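Packaging and Materials, unit 3 notes — plastic film

Read before the lab. Bring these with you, no spare copies.

Terms first
Film = thin sheet, wound on a roll. Bag = film, sealed and cut. Gauge = thickness. Don't mix up gauge and strength, people lose marks for it every September.

How film is made
Pellets melted, pushed thru a ring shaped die, air blown up the middle. Makes a tall bubble. Bubble cools, gets flattened by rollers, wound up. Called blown film. Cast film is the other way — flat die, cold roller, clearer and glossier but often weaker in one direction.

HDPE film: thin, crinkly, noisy, holds a crease.
LDPE film: softer, stretchier, quieter.
LLDPE: tougher, resists puncture, often blended in.

Color and print
Pigment goes in with the pellets. Low dose = you can still see thru it. Print goes on afterwards, usually flexo. Overlapping layers look darker than one layer, so always compare color on a single thickness. 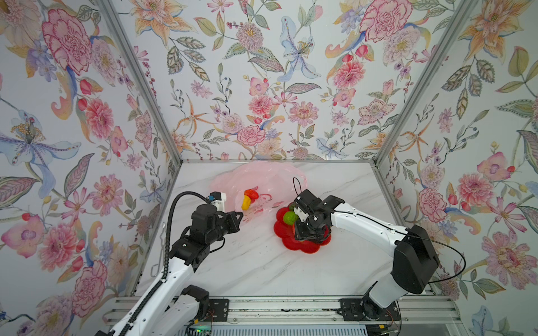
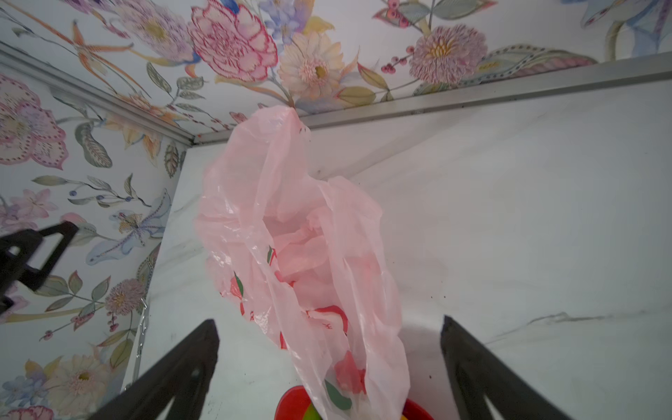 Thin pink film, printed.

Handles
T-shirt type: side folds (gussets), seal top and bottom, punch out the neck. Weak spot is where handle meets body. Sharp corner in the cut = tear starts there. Round it off.

Worked problem
Grendard line makes 1,000 bags per roll. Neltell line gets 259 from a short roll. Both pull 3 bags for drop test. Work out percent sampled for each — 0.3 and 1.16. Is that enuogh? Discuss. Look at batch size before you answer.

Lab
Cut strips 100 mm long, one set along the roll, one across. Pull slowly. Write down which way it necks and which way it splits. Mak tester only, the Grarkard one needs a new clamp.

Next unit: paper and board. Read the chapter on fibers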